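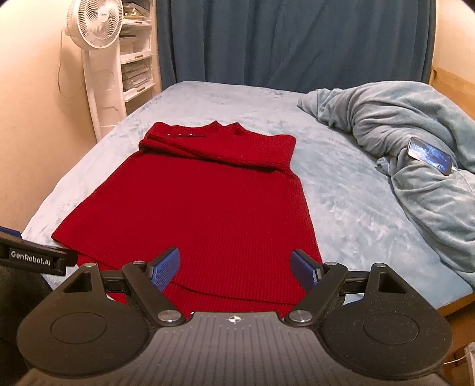 Figure 3. Hand-held gripper with two fingers and blue rubber pads.

Fri 12 October
By the Praltdale group for media studies

4.2 Reading of relationship news by regular followers

In the second part of the study we asked how regular readers understand reports about the private life of singers and actors. The material was 388 short items from the entertainment pages Pletar and Brilteo, all published in February. Each item was read by two coders, who marked if the relationship was presented as confirmed, as probable or only as a rumour. For 17 items the coders did not agree, and these were left out of the further analysis.

The most frequent source in the items was a post by the celebrity on a social network. A statement from a press agent was much less frequent, and it came usually in the last paragraph. We also observed that Tanasarn, the page which we used for comparison, repeats the same photograph of a couple in several items, also when the text is about something different, for example a new album or a holiday.

After this, 107 readers received a selection of 30 items. They were asked to say in their own words what is known about the couple. Many readers wrote that the two persons are together, although the item had used the word "reported". Readers who follow the singer already for a long time were more careful in this respect, and several of them named an older item which said the opposite. The effect of the headline alone is treated in section 4.3.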